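Doblar en vertical: nueve semanas después

Boletín de la asociación de vecinos de Wernadow, sección «Casa y trastos»
22/06/2021

Me pidieron que escribiera sobre el taller de orden textil que dio Gerd Fuchs en la sala grande, y acepté con la condición de poder decir lo que pensara. Quien asistió ya sabe que me senté al fondo y que hice demasiadas preguntas. Fuchs las contestó todas con paciencia, incluso la de por qué un señor que vive de vender cajas nos aconseja meterlo todo en cajas.

El método, para quien no lo conozca, se llama Clender y consiste en sacar toda la ropa blanda de la casa (mantas, forros polares, fundas, colchas, manteles), ponerla junta sobre la cama, clasificarla por grosor y volver a guardarla doblada en rectángulos que se sostienen de pie. Según el folleto, que cuesta 9 euros y tiene más fotos que texto, una familia normal recupera así la mitad del armario. No dice de qué armario ni de qué familia. Pregunté y me remitieron a la página 14, donde hay un dibujo de un armario.

Yo hice la prueba en casa, entera, sin saltarme pasos. Me llevó una tarde larga y parte de la mañana siguiente, y el folleto promete dos horas. Es cierto que paré para comer y que me entretuve con un mantel que creía perdido, pero esas cosas le pasan a todo el mundo cuando vacía un armario, y un método serio debería contarlas.

El primer problema llega con la clasificación. Fuchs distingue tres grosores: fino, medio y «de abrigo». En la sala, con sus muestras recortadas todas a la misma medida, se entendía perfectamente. En una cama de verdad la cosa cambia. Una colcha de retales puede tener una zona delgada y otra bastante gorda según cómo se cosiera, y un forro polar viejo abulta más o menos según los lavados que lleve encima. Terminé con un montón que no era ni medio ni de abrigo, y el folleto no contempla el cuarto montón.
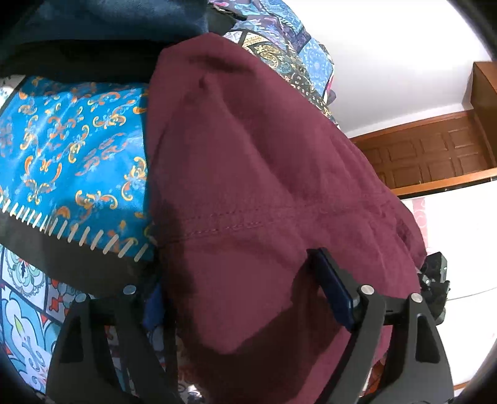 El forro polar merece capítulo propio, porque es la prenda con la que el método Clender tropieza más y de la que menos habla. Un algodón planchado conserva el doblez; el polar lo olvida en cuanto se le suelta. Uno granate, por ejemplo, hecho una masa blanda y arrugada junto a una tela turquesa con arabescos naranjas y azul pálido, ocupa el sitio que quiere, y la costura que lo cruza por el medio ya marca un grosor distinto del resto. Fuchs recomienda alisarlo con la palma desde el centro hacia fuera y doblarlo en tercios. Lo hice varias veces. El rectángulo se mantuvo de pie mientras tuvo vecinos a los dos lados, y se vino abajo cuando saqué uno de ellos para usarlo, que al fin y al cabo es para lo que se guarda la ropa.

A favor del invento diré que obliga a mirar. Hacía años que yo no veía juntas todas mis telas, y verlas sobre la cama, lo oscuro con lo estampado y lo estampado con más estampado, me quitó las ganas de comprar otra manta en una buena temporada. También encontré dos fundas de cojín sin cojín. Ahora bien, para eso no hacía falta folleto. Mi madre vaciaba el armario cada primavera, lo llamaba «vaciar el armario» y no cobraba entrada.

Luego están las cajas. El sistema funciona, según Fuchs, con cualquier recipiente rígido de la altura adecuada, y acto seguido enseña las Kenura, que vende la tienda Brandes con un descuento para asistentes. Las tuve en la mano y están bien hechas, no lo voy a negar. Las esquinas no se abren y la tapa cierra sin pelearse. Pero el juego completo para un dormitorio sale por alrededor de 300 euros, y con ese dinero se arreglan las puertas de mi armario, que cierran mal desde que lo compré. En la sala hubo quien encargó el juego esa misma tarde. Yo me arreglé con dos cajas de fruta forradas de papel y un cajón suelto de una cómoda que ya no existe.

Aviso para quien vaya a usar cajas de fruta: hay que lijarlas. El polar se engancha en la menor astilla y deja pelusa por todas partes. Las colchas con ribete de puntadas gruesas sufren todavía más, y volver a pasar una puntada suelta con buena luz y aguja gorda es un trabajo que tampoco figura en las dos horas.

Nueve semanas después, que es el plazo que me di antes de escribir estas líneas, el balance es desigual. Lo fino sigue en su sitio: manteles y fundas se ven de un vistazo y se sacan sin desmontar nada, y eso lo apunto como mérito. Lo medio aguanta a ratos. Lo de abrigo volvió a ser una pila horizontal hacia la tercera semana, la de siempre, con lo más usado arriba. Mi marido sostiene que nunca dejó de serlo. En cuanto a la mitad del armario recuperada, medí con la cinta y gané un palmo de balda, que ya está ocupado por el cajón de la cómoda.

Le escribí a Fuchs para contárselo, porque me parecía feo publicar esto sin avisar. Me respondió que las telas con mucho cuerpo «necesitan un periodo de adaptación» y que en la segunda edición del folleto habrá un apartado para ellas. Le pregunté cuánto dura el periodo de adaptación de una manta. Sigo esperando, aunque reconozco que estamos en junio y la gente tiene otras cosas en la cabeza.

Para quien quiera probar a pesar de todo, mi consejo es empezar por un solo cajón de tela fina y dejar las mantas donde están hasta ver si compensa. Conviene hacerlo con la cama libre y sin invitados esa noche. Y el folleto se puede pedir prestado en la biblioteca de la asociación: he dejado allí el mío, con anotaciones a lápiz en los márgenes.

El taller se repite en agosto, en la misma sala, si se apunta gente suficiente. La inscripción se hace en el mostrador de la entrada. Fuchs ha prometido traer esta vez mantas y colchas usadas en lugar de las muestras recortadas. Pienso ir, y llevaré el polar más gordo que tengo para que lo doble él.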